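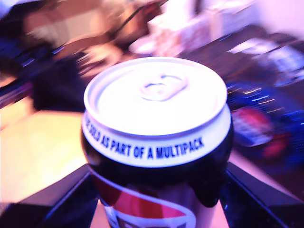 Can in the grip, tab still closed. Use full ones for the demonstration.

Section 4: Running the can stacking for visitors

I wrote this part after our last open day at Skummont, mostly so I don't have to shout it across the room next time. It assumes the arm has been through the start-up in Section 2 and that you've got the Etim control page open on the laptop. If the page says "waiting", that's fine, leave it waiting.

Before people come in

1. Set the speed to 200. It'll go a lot quicker than that (I've had it up at 820, with the door locked and my fingers in my ears!) but at 200 visitors can follow what the gripper is doing, and you can reach the stop button without lunging for it.

2. Put the stop button on your own side of the table. Press it once, check that the arm refuses to move, then twist to release.

3. Check the cans. Dented ones go in the recycling box by the sink, because the fingers close evenly and a dent on one side makes the can lean.

4. Load the routine called Umar. The one called Umar 2 is for boxes and opens far too wide for this.

Note: the cans come out of a multipack, so if a visitor asks to buy one, the answer is no, it says so round the neck. Giving one away at the end is another matter.

With visitors in the room

5. Ask everybody to stand behind the tape and wait until they've really done it. Children creep forward, and so do their dads.

6. Press Run. The first thing you'll see is the arm going up to its rest height, which looks as if nothing's happening, so I fill the gap by telling people what to watch for: the fingers close on the body of the can, below the rim, and they keep it upright all the way across.

7. When the upper can is over the lower one, stop talking. I mean it, people like this bit quiet. The gripper comes down slowly, opens, and backs off well clear before it moves sideways.

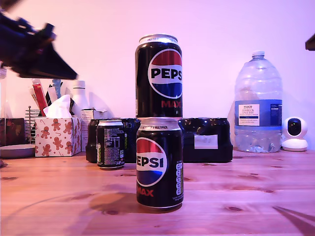

Ekene Nwosu wrote to me afterwards that a stack of two is plenty for a first go, and that what she'd wanted was longer to look at the fingers opening, so could we put a pause in before the arm backs away? We could, and I have. It's setting 87 on the Etim page, and it's switched on by default now.

8. Let the stack stand for a moment before anyone claps near the table. Then press Return, and the arm will fetch the upper can down again.

Caution: never steady a wobbly stack by hand while the arm is live. Press stop first. If the cans go over, let them roll, and mop up later if one splits.

If it goes wrong

Message 193 means the fingers closed and felt nothing between them. Nine times out of ten the can was put down off its mark. Press stop, move the can, release, and start again from step 6.

If the can tilts as it's lifted, the grip is too low. Raise it one notch on the page and try again with the same can.

The Wellness room next door has a class on some afternoons, so turn the beeper off in the menu before you begin. Shutting down is in Section 5.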